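Getting More Out of a Small Workbench 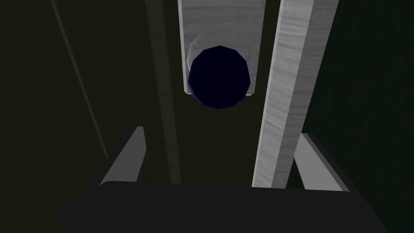
Travthorpe Home Repair Club - Members' Tips Page

Posted 03/06/2024 by Lilian Massawe

I said I'd write up my bench tips after the last get-together and then I didn't, so thank you to Yee-man for nagging me (twice, by email, with a smiley). These are all for people like me who have a bench in the corner of a garage and have to share it with bikes, paint and the holiday decorations.

Glue first. If your wood glue bottle clogs, stop poking it with a nail. Take the cap off, drop it in a cup of warm water and leave it while you have lunch. The plug peels right out. I keep a spare cap in the drawer now and just swap them - best small improvement I've made all year! Wax paper under anything you're gluing, always. I ruined the top of my first bench before I learned that one, and you can still feel the ridges if you run your hand along the front.

Clamps. Everybody says you can't have too many and then nobody has anywhere to put them. Mine hang off a length of closet rod screwed between two studs, 40 inches long, with the bar clamps at one end and the little spring ones at the other. When you clamp soft pine, put a scrap of the same wood between the jaw and your piece or you'll be steaming out dents all evening. (You can steam out dents, by the way. Damp cotton cloth, iron on medium, a few seconds at a time, then let it dry overnight before you sand.)

Screws and other small stuff. I used to dump everything in coffee cans and it drove my husband up the wall. Fathima put me on to muffin tins for the job I'm in the middle of, and baby food jars for storage. I write the size on the lid with a paint marker and tape one screw to the outside. If you're taking something apart, say a cabinet hinge, push the screws through a piece of cardboard in the same pattern they came out. I did that with the whole sideboard from Drulimwood, all 47 of them, and it went back together in an afternoon.

A stripped screw hole wants toothpicks. Dip a couple in glue, stuff them in, snap them off flush and give it a night. Golf tees work on bigger holes, like door hinges.

Sandpaper gets folded in thirds so the grit doesn't rub on itself. For curved edges I wrap it around a piece of old garden hose slit down one side, and for tight corners a putty knife does fine. Write the grit number on the back in a few places before you tear the sheet up, or you'll be guessing later. I'm a 120 then 180 person. Emmanuel goes up to 320 on everything and his shelves do feel lovely, I'll give him that.

Rusty hand tools - white vinegar overnight, scrub with steel wool, rinse with water and a bit of baking soda, dry them right away and wipe on some oil. Don't leave them in longer than a day. I forgot a plane iron over a long weekend and it came out pitted and gray.

Oily rags go outside, spread flat over the fence till they're stiff. Never wadded up in the trash. Please, please do this one.

Tyyne is doing sharpening in September so I've left that out, and if you have a good way to store long offcuts send it to me, mine are still leaning behind the water heater door.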